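July 30, 2021

Slept maybe four hours and I don't even care, because the choir thing is finally over and I got through the whole solo without my voice cracking! Well, one tiny wobble on the high part, but Raimonds swears he couldn't hear it from the back row and I'm choosing to believe him.

So, the drive up to Farnbridge took forever. There was road work past the gas station and we sat there with the windows down singing scales at a guy holding a stop sign (he clapped, bless him). By the time we found the church hall my dress was a wrinkled mess and I'd eaten 13 peppermints. Do not eat 13 peppermints before you sing. My stomach was making its own music through the entire warm-up.

Then home, and I meant to write all this down last night, but I kept going over it in my head, every note, staring up at the ceiling until it got light. Gave up on sleep at six and made toast.
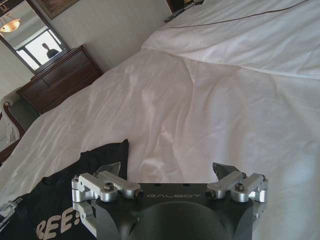
What's next

The fall program! Priit wants us to do the Latvian folk set in September, all nine songs, and I know exactly three of them. He handed out the sheet music in the parking lot and mine already has coffee on it. The alto line in number four is gorgeous, though, kind of low and rocking like a boat, and I've been humming it all day at the sink.

Also need to call Mom back, return the shoes, and find out who took my good black folder. I had it at intermission.

Comments

marnie_k: 13 peppermints!! I'm crying. You sounded great, I was in the third row.

Plorkier: We had the same road work, took us 60 minutes to go nowhere.

Deb: I think I have your folder, does it have a cat sticker inside?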